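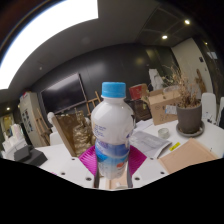 When I moved to Breltham I could read English very well and I could not buy anything. I mean I could pay, of course, but I did not know what I was buying. In my first month I took home fabric softener and washed my clothes with it for three weeks, and I thought the soap in this country was weak but smelled very nice. A bottle with a light blue cap and a blue and white label, for example, says nothing to me by its colors. In the country where I grew up I would know from across the store what kind of thing is inside, before reading one word. In a new country you lose this, and you must read everything, like a child who has just learned the letters.

I want to write today about reading in a second language, and mostly about small reading. By small reading I mean labels, notices on the door, the back of the bus ticket, the letter from the water company. Big reading is novels and newspapers. At school we prepared only for the big reading. I read a whole novel about a lighthouse when I was nineteen, with a dictionary, and I was proud. But the lighthouse novel did not have the word "rinse" in it, or "refill", or "allow to stand".

My friend Rin Kaneko came here two years before me and she had a method. She wrote every unknown word from the kitchen and the bathroom in one notebook, without translation. She only wrote where she found it. So one page said "lather - shampoo", "simmer - soup packet", "perforated - box of tissues", "tamper - medicine". She told me that the place is better than the translation, for when she remembers the place she remembers also her hands doing the thing. I did not believe her, and I made my own list with translations in a nice table on the computer. I had 92 words in it. I think I can remember perhaps half of them now, and Rin can still tell you that "perforated" is from the tissues.

So after some months I changed to her way. I bought a notebook at the stationery store on Onishi Street, a thin one with gray paper, and I carried it in my coat. The first word I wrote was "sleet". I found it on the small screen in the bus, and I looked out of the window and there it was coming down, and I have never needed to look it up.

Some words I collected that winter and still like:

Threadbare. From a sign in a second-hand shop, on a box of towels. It is a very honest word for a shop to use.

Overcast. From the bus screen again. I thought at first it had something to do with fishing.

Lukewarm. From the packet of yeast. I asked many people who is Luke. No one could help me.

Snug. From the description of the room I was renting. It means small.

The verbs with two parts are another matter. I can learn "extinguish", it is a long word but it stays quiet in its place. But "put out" can be a fire, or the trash, or a new record, or a person who is a little offended. In the building where I live there is a notice from the management company, Dronis, which said for a long time "Please do not put out bags before 6 in the evening." I understood it correctly, but I stood in front of it on my first Monday with my bag in my hand and went through all the meanings one after another, to be sure. It was five o'clock. I took the bag upstairs again.

I had a teacher in that period, Emiko Sasaki, who gave a conversation class at the library for people who already speak but are shy. We were seven in the class. She had lived abroad in three languages and she did not correct very much. What she did was to ask us to bring a piece of paper from our day. It could be a receipt or a menu or an instruction, anything, and we read it out loud to the others and said what we did not understand. It was a little embarrassing, and I liked it very much. A man brought the instructions for a tent. We spent the full hour with this tent. I have never owned a tent, but I can explain to you what a guy line is.

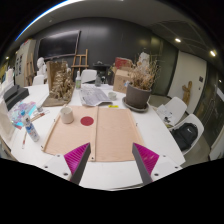 Cup, red disc, peach placemat.

From her class I took the habit of reading out loud, and I do it also at home, usually in the evening when the dishes are done. I read the letter from the bank, I read the leaflet of the choir. In my own language I would never do this. But in English my eyes are too quick. They jump over a word they do not know and pretend to me that they have understood the sentence. The mouth cannot jump. When I come to a word which I do not know how to say, I stop, and then I must admit it.

Last spring I had a letter about the rent and read it three times silently, and was sure that it went up from May. When I read it out loud I found the word "waived". It was the fee that was waived, and I had to pay less. I had already been angry for two days. I had even written an answer in my best English, with "furthermore" in it, and I was quite sorry that I could not send it.

Some readers have asked me if they should use a translation program on the phone. I use one too, I am not so strict. For a contract or a medicine I would always check everything. But for the cereal box I think it is better to stay a moment with the not knowing. You look at the word, you look at the thing, you guess. If you guess wrong with cereal nothing bad will happen. And the guess makes a small hook in the head, so that when the true meaning arrives it has a place to hang.

There is also the matter of words that are on no list and in no dictionary. For almost a year I believed that "Brindulum" was an English word. It was painted on the window of a closed shop near the library, in gold letters, and I had it in my notebook with the place, "Brindulum - corner window". I thought it was an old word for a pharmacy, or maybe a shop for clocks. I asked Emiko at last and she laughed and said it was the name of a café, the owner made it up. I did not cross it out. In my head it is still a shop for clocks.

The notebook is almost full now. The new words come more slowly than in the beginning, and I notice that I am a little sad about it. In the first winter I could fill a page while waiting for the bus. This week I have only two, "scuff" from a tin of shoe polish and "dwindle" from an article about sparrows. I wrote them down with their places. For the next notebook I would like one with lines, my handwriting goes uphill.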